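10 March 2026
Notebook, textiles bench – folding and sorting, back bedroom
N. Kimaro, with Iqra Bangash in the afternoon

Aim for the day: settle the folding order for mixed garments before we write it up for the Wollo handout. Araba wants the draft by the end of the week and the section on printed and slippery fabrics is still two lines long.

Carried over from last time: the notes on plain cotton are fine and I am leaving them alone. Towels are fine. The trouble is with anything that has a loud print and no obvious front, and with anything that has more than one weight of fabric in it.

Morning. Sorted the Biwott bag first. It came in at 262 on the intake list, which is the bag number and not a count, as Neema had to point out to me again. Mostly tops and lightweight stuff, a few things I would call scarves and a few that could be either. Sorted by fabric and left color out of it. Last month's sort by color looked nice on the shelf and was no use when it came to folding, because a pile of black things had knits, satin and denim all in together and each wants a different fold.

Piles used:
Knits that stretch
Woven, holds a crease
Woven, slides
Thin or see-through
Not sure

"Not sure" was the biggest by lunch. I went through it a second time and moved what I could. The things left in it were all prints.

What makes the prints slow is finding the edges. On a plain shirt you see the hem, the side seam and the shoulder straight off. When the cloth is covered in heavy lines the seams disappear into the pattern, and you end up turning the thing over three or four times looking for the neck. Iqra does it by feel: she runs the cloth between finger and thumb until she hits something thicker, then follows that to a corner. I tried it her way after lunch and it is faster than looking. Writing that down as the method unless someone objects.

Steps as we have them now, for prints:
1. Drop it on the bed. Don't try to lay it neatly yet.
2. Find one thick edge by touch. Follow it to a corner.
3. Hold the corner, find the next one along the same edge.
4. Lift by both corners, let it hang, give it one shake.
5. Lay it down from the bottom up.
6. Smooth from the middle toward the sides.
7. Fold in thirds if it slides, in half if it doesn't.

Step 4 is where I lose time. If the two corners are not on the same edge the piece hangs twisted and you have to start over. I did this with the black-and-white one twice.

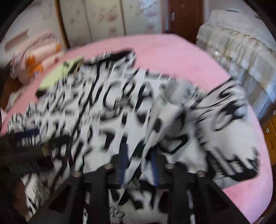

Black-and-white print on the pink bed, still crumpled. Pale green piece partly tucked under it at the left.

Note for sorting: check under each piece before lifting. A small light-colored item goes along with a bigger one very easily and ends up folded inside it. Neema found a sock inside a folded blouse last August and we never did find the other one.

Surface. Worked on the bed all day because the long table is still covered with the Titach boxes. The bed is a good height for me and a bit low for Iqra, who complained about her back by three o'clock. The pink is useful. White cloth and black cloth both stand out against it, and I could tell where a garment ended without bending down to look. On the table, which is nearly the same off-white as half the shirts, I can't. Would like to try a colored sheet over the table once it is clear. Nyokabi has some old ones, she thinks one is dark green. Dark green would be bad for the black things but it is worth an hour.

The rounded corners on the bed are a nuisance for lining up. There's no straight edge to lay a hem against. Iqra used a strip of masking tape across the flat part for her last batch and that worked well enough. Tape came off clean. Leave it on overnight? Asked Araba, she says no.

Mixed weights. A garment with a thin panel next to a heavier one will not fold square whatever you do. The thin part creeps. Best result so far was to fold the thin part inward first, so the heavier cloth is on the outside and holds it down. Tried this on three pieces, good on two. The third had a bow and I gave up and rolled it.

Rolling: I was against it at the start of this and I have come round a little. Rolled pieces take up more of the drawer but they stay put when you pull out the one next to them. For the "slides" pile I would now roll everything. Iqra still wants thirds. We left both in the draft with a question mark.

Timing. Did not time single pieces today. Whole afternoon batch took some 23 minutes longer than the same size batch of plain cotton, going by the clock in the hall, which runs fast. Take it as a sign that prints are slower and nothing finer than that.

Storage. Drawer 11 is full and should not get anything else until Nyokabi has moved the winter knits to the Virnberg cabinet. Prints went in the open bin by the door for now, folded ones at the bottom and rolled on top. Label on the bin still says "linens". I crossed it out in pencil.

Open points:
– Thirds or rolling for sliding fabrics. Iqra and I to do half a bag each and compare after the drawer has been opened and shut for a week.
– A word for the handout that covers pieces we can't name. "Garment or cloth" is clumsy. Araba suggests "piece" all the way through, and I have used it above to see how it reads.
– Where step 2 starts. Left-handed people seem to follow the edge the other way round, so the drawing needs to work for both.
– More masking tape. We are on the last roll.

Next: bag 159, also prints, same steps, Iqra on the shaking and me on the folding. Neema to read the seven steps cold and do a piece from them without either of us talking.

N.K.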